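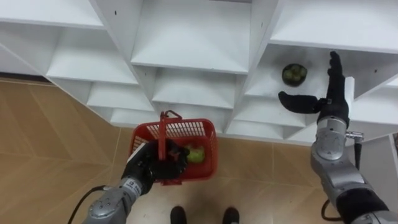 Gindutari at the shelf, basket in the left hand and the right hand open beside the green fruit.

Tsegereda Woldemariam pours the coffee before she'll talk about anything else, and by the time she has found the milk (behind the printer, for reasons we never got to) she is already halfway into the story of how Gindutari came to be offered by the month. She looks after customers at Horico, the small Brarnstead firm behind the service, and she has the kind of enthusiasm that makes you forget you had a list of questions.

"People call and ask me for a robot," she says, "and I always ask them back, what do you want fetched? Is it apples, is it boxes of tea, is it your mother's reading glasses? The machine is the part everybody wants to see, and I love it too, I do, but what you're renting from us is the fetching."

The fetching, as Horico sells it, is a package of software, setup and support for a two-armed humanoid. One hand carries a basket by its handle and the other does the picking. The basket is an ordinary red plastic one, the sort you might take around a grocery store, and Woldemariam is firm that customers shouldn't have to buy special containers. The same goes for shelving. Open cubbies are what the package knows best, and she would much prefer to work with the ones you already have.

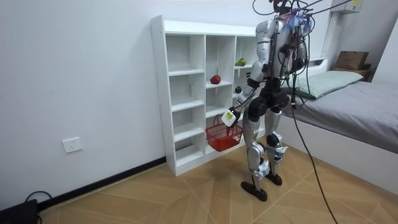 What the monthly fee covers

A month of Gindutari support costs $400, with the machine itself leased separately. For that you get the setup visit, the fetching software and a person on the phone, who is very often Roel Verstraete. Verstraete joined us with his own mug and a plate of ginger cookies, and he turned out to be the more cautious of the two.

"I tell everyone it's slow," he says. "I say it on the first call so I don't have to say it on the third! If you have a line of shoppers waiting, please don't rent this. If you have a shelf that needs picking over at an easy pace, then yes, let's talk."

He is just as plain about the cables. The current version works on an overhead tether, and the room has to be laid out with that in mind, including where the long one runs across the floor. Horico asks for a setup visit of six hours and won't skip it, even for customers who have rented before and moved the shelf only a little.

I asked about fruit, having expected something easier to hold. Woldemariam laughed at that. Fruit was her idea, she says, and she has had to defend it at a good many lunches. An apple is round and a pear isn't, quite, and small green things tucked back in a white compartment make a different job again. Her notebook from the last round of trials has 761 picks written up by hand, with remarks in the margin like "too keen" and "better, much better."

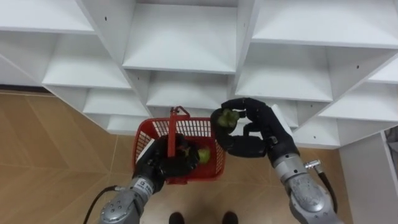
Rianne Dekker

My own favorite part is the moment over the basket. The fingers are curled around a green fruit just above the rim, with another already lying inside, and I found I was leaning forward in my chair like somebody's aunt at a school play. Verstraete says customers nearly always ask about bruising at this point. His answer is that you should try it with your own produce, on your own shelf, and look at the fruit the next morning before you sign anything. The trial lasts 10 days and the cookies, I'm told, are not included.

Veerle Vanhove, who runs a farm shop outside town, had her trial in June and sent me a long and generous letter about it. She liked the phone support very much. She was less taken with the manual, "which seems to think I know what a wrist offset is," and she would like a second basket size. Woldemariam has the same letter pinned above her desk, with the line about the manual underlined twice.
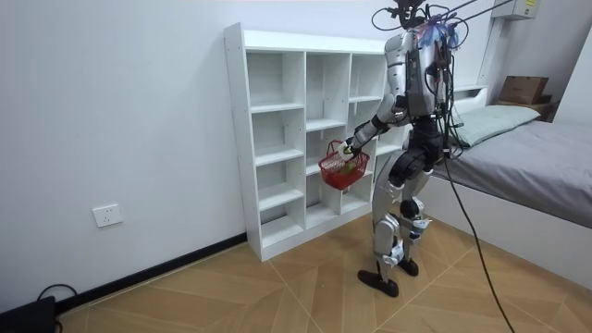 Brarnstead, Jan 7, 2023

A few things have moved along since that coffee. The manual is being rewritten by Jelle Meijer, and Woldemariam read me some of the new opening over the phone, sounding very pleased with it. "It starts with clearing the floor and hanging the basket on the hand," she says, "and you don't meet a wrist offset until you're well and truly settled in." The monthly price is staying where it was. The second basket size is still under discussion, and she asked me to tell Veerle that she hasn't forgotten. Setup visits can be booked through the Horico office, and if Roel picks up, do ask him about the tether before you go moving any furniture.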